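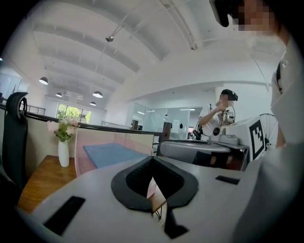 A man in a white T-shirt and black cap holds a hand-held gripper in front of his chest. Photo: Ginevra Rinaldi

Tattoo studios in Evurwood told to set aside grey wash ink from one batch

Tattoo studios in the Evurwood district have been asked to stop using a diluted black ink after bacteria were found in unopened bottles from a single batch. The notice applies to Escobar Grey Wash, batch 2476, supplied by Grirnlow in bottles with a flip cap and a printed seal. Other shades in the Escobar range, and grey wash from other batches, are not included.

The district's licensing office sent the notice on Wednesday to all 70 registered studios. It asks them to check their stock, remove any bottles bearing the batch number and keep them sealed in a marked bag until they are collected. Bottles should not be poured down the sink or returned by ordinary post.

The bacteria were found during routine sampling. The office buys a small number of inks each year through normal trade channels and sends them to the Curnach laboratory, where the contents are spread on growth plates and kept at a steady temperature. Four bottles of the grey wash were tested. All came from the same carton, and each produced growth within the 168-hour test period. A second set of plates, prepared from the same bottles by a different member of staff, gave the same result.

The species has been identified as one commonly found in untreated water. It is generally harmless on whole skin but can cause a slow infection when carried beneath the surface by a needle. The usual signs are small raised spots, pink or reddish, that stay within the shaded parts of the design and appear after the normal healing period has ended. They may be itchy or slightly sore. Ordinary antiseptic cream has little effect on this type of infection, and treatment is normally by tablets prescribed by a doctor.

No cases have been linked to the batch so far. The office noted that such infections can take several weeks to show and are easily mistaken for a reaction to the pigment or to an aftercare product.

Grey wash is made by thinning black ink with water and a small amount of alcohol or glycerine. It is used for shading, portraits and soft backgrounds, and is sold in light, medium and dark strengths. The lighter the wash, the more water it contains, so the quality of the water used in filling has a large effect on the finished product. Preservatives slow the growth of most bacteria in the bottle, though some water species tolerate them well.

Grirnlow has told its trade customers that it has stopped dispatching the batch and is checking the water treatment unit on its filling line. The firm said the black concentrate used in the wash had been tested separately and was clear. It will replace affected bottles, opened or unopened, on receipt of a photograph of the base label. Studios that bought through a reseller should contact the reseller first.

The batch number is printed on the base of the bottle, below the expiry date, and again on the outer carton. Where the label has worn away or the ink has been moved to another container, the notice advises treating it as affected. Ink caps filled from a bottle in the batch should be thrown away with the clinical waste. Grip tubes, trays and work surfaces need no special treatment beyond the studio's usual cleaning between clients.

Studios are also asked to look through their client records. Local licence conditions already require the name and batch number of each ink to be written down at every session, along with the needle type and the part of the body worked on. Where batch 2476 appears, the studio should contact the client, explain the signs to look for and give them a copy of the one-page leaflet sent out with the notice. Records should be kept in the normal way and need not be sent to the office unless requested.

Ginevra Rinaldi, who wrote the guidance section of the notice, said the records would decide how quickly clients could be reached. "A studio that writes down 'grey wash' and nothing else will have to ring everyone who had shading," she said. "If the batch number is there, it is a short job."

The guidance repeats existing advice on thinning ink in the studio. Tap water should not be used, whether boiled, filtered or straight from the tap. Distilled water is also unsuitable unless it is labelled as sterile - distilling removes minerals, but the water can pick up bacteria afterwards during storage. Single-use sterile water should be opened at the start of the session, and any left over thrown away at the end. Part-used ink from a cap must never be poured back into the bottle.

Anyone with a recent tattoo who notices spots in the shaded areas should see a doctor and mention the tattoo and the date it was done. The studio can supply the ink details on request. Clients with no symptoms do not need a test or any treatment, and there is no reason to stop normal aftercare. Touch-up work over an area with unexplained spots should be put off until a doctor has looked at it.

Curnach is now testing bottles from the batches filled immediately before and after 2476. Those plates must run for the same 168 hours before a result can be given. The licensing office will write to studios again when the results are in, and the sampling list for February has been changed to include light grey washes from other suppliers. Studios holding affected stock should reply to the notice with the number of bottles and whether each has been opened.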